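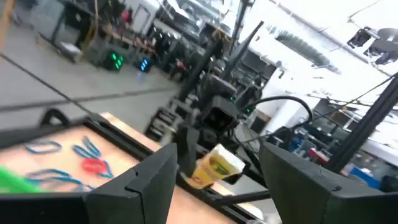

Small yellow-and-white carton, table edge.

How to combine small shipments into one pallet (quick version)

Short on time so keeping this brief. Works for LTL, works for the van run too.

1. Pull your open orders. Export from Zekent, sort by ship-to zip, then by must-arrive date. Ignore anything already tendered. If the zip column comes out as a number it drops the leading zero, so fix that first or all your New Jersey stuff ends up at the top.

2. Find the overlaps. Same receiver, or same dock complex, within a 5 day window. Mark them. Don't get fancy yet.

3. Call the receiver. Ask if they take mixed POs on one pallet. Some do, some want a slip sheet between each one, some flat out refuse. Safavi warehouse wants slip sheets AND a label on two sides. Write it down somewhere the night shift can see it.

4. Build the pallet. Heavy on the bottom, obviously. Columns for anything that has to carry weight, interlock only the top layers. Max height for us is 67 inches including the wood. Over that and it gets bumped to a full-price spot. Little cartons go inside a master case, never loose on top, they walk off in transit.

5. Wrap. Start low, catch the pallet itself, 6 turns at the base. Then up and back down. Corner boards if it's going on the Druvis lane, that trailer gets re-handled twice.

6. Weigh it again. Yes again. The sum of the carton weights is never right and teh reweigh fee is 77 dollars.

7. One BOL, all PO numbers listed. Piece count per PO, not just total. Missing this is how you get a shortage claim on freight that arrived fine.

8. Close the orders in Zekent under the same load number. If one gets left open it will reprint tomorow morning and somebody picks it twice.

Cutoff is 2:30 pm for same day pickup. After that it rolls.

Frozen and hazmat are separate, don't use this page for those.

14 shares | 3 comments

Related
Reading a freight class table
Stundum dock scheduling: first setup
Slip sheets vs. tier sheets
What to do when a reweigh comes back wrong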